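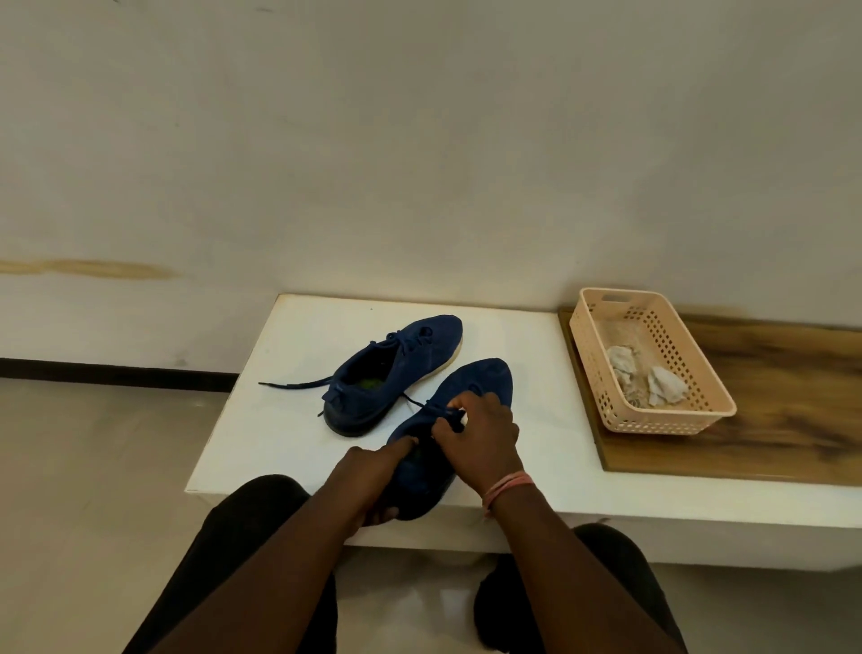
2 min read

Minutes of the members' meeting, Lutine Walking Club, June

Present: 42 members. The meeting was opened at 19.10 in the upper room of Dudska Hall.

1. Minutes of the last meeting
Approved with one correction. The bus to Mikkelsen leaves from the north stop.

2. Money
The club has 3103 in the account. The hall rent of 139 is paid until the end of summer. A member asked if the rent can be paid monthly. The secretary will write to the hall.

3. Summer walk
Two routes were presented. The river route was chosen by vote, with 3 members against. Start is at 8.30. Members are asked to wear shoes which they have already walked in, and to check the laces at home. Last year we lost much time on the first hill.

4. Members' list
The list will be moved to Plendex. Some members would like to receive also a paper copy. It was agreed to print it once a year.

5. Other matters
The key of the map cupboard is still missing. Whoever has it, please return it to the secretary.
It was proposed to have soup after the walk. No decision was made, we will speak about it next time.

The meeting was closed at 20.25.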